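## 4. Comparing grippers on the kitting task

Now for the fun part! By this point both arms should be homed and the controller should show a steady ready light. The steps below run the same short kitting job with each gripper, so you can see which one suits your parts before you commit to a mounting plate.

1. Load the Skendura profile from the **Tools** menu and set grip force to 25 percent.
2. Place the part bins on both sides of the table, with the tray in the center.
3. Line the tray with plain white paper.
4. Press **Teach**, then guide the gripper to each pick point by hand.
5. Run 31 cycles at low speed and save the log.
6. Swap to the Evness gripper and repeat from step 4.

> **Caution:** Keep hands off the table while the amber light is on. The wrist can turn quickly when a cycle starts. 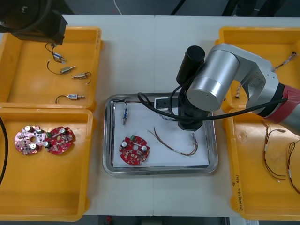

Grip force matters most on the parts that bend or snag. Start low and go up in small steps, checking the log after each change. The round boards are a great test, with capacitors standing up from the surface and very little bare edge to hold, so teach that pick slowly. Motors are easier to grab by the body, but watch the lead wires, which love to curl under a fingertip. For the harnesses, try the white sleeve first and compare it with a pick on the bare wires.

**Note:** If a pick fails twice in a row, the controller pauses and shows code 233. Clear it with **Resume**; your taught points are kept.

**Tip from Hideaki Sakai:** save each gripper's log under its own name before swapping. Comparing them side by side is a real treat once you have both!

Go on to section 5 to set the tool offset.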